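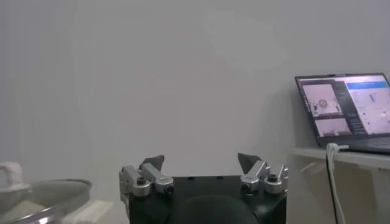 The planner gets a waiting room

Regular readers will know that Zoko, our motion planner, has always had one serious character flaw: it answers instantly, with great confidence, and then changes its mind. Ask it for a path to the same spot twice and you would get two different paths, one of them by way of the ceiling.

As of January 29, 2024, that is meant to be over. The new release keeps the last 141 plans it was happy with and looks through those before it invents anything. If an old plan still fits, it gets trimmed and reused. If none does, Zoko sulks for up to 357 milliseconds and then comes up with a fresh one. The arm at Flunildale has been running it since we froze the code, and the wrist no longer takes the scenic route between two points a hand's width apart.

Perception has had some attention too. Bitar, which turns camera pictures into something the planner can argue with, used to stamp each picture with the time it arrived. It now uses the time it was taken. We would like to say this was a deep insight. It was a comment in the code, left in July by one of us, reading "fix this properly". The lag had been quietly added to every grasp, and we had been tuning the gripper speed to make up for it. If you did the same, put your speeds back before you upgrade, or your fingers will close early and you will blame us.

The viewer can now show two camera panels one above the other, with the settings kept to one side. Several of you asked for this. Several others asked for it never to happen, so there is a switch.

We replayed 3692 old grasp attempts through the new code overnight. Of those, 1530 came out with a shorter path, and the rest were left alone. Replays are kind to everyone, of course - the real arm gets its say next month.

The Skoltulico plug-in still doesn't work with any of this. We know. Please stop sending the log file.

Questions and complaints: reply to this newsletter, or write to the Flunildale tools desk.
© 2024 Flunildale. All rights reserved. Back to top
We use cookies to remember your newsletter settings. Accept | Manage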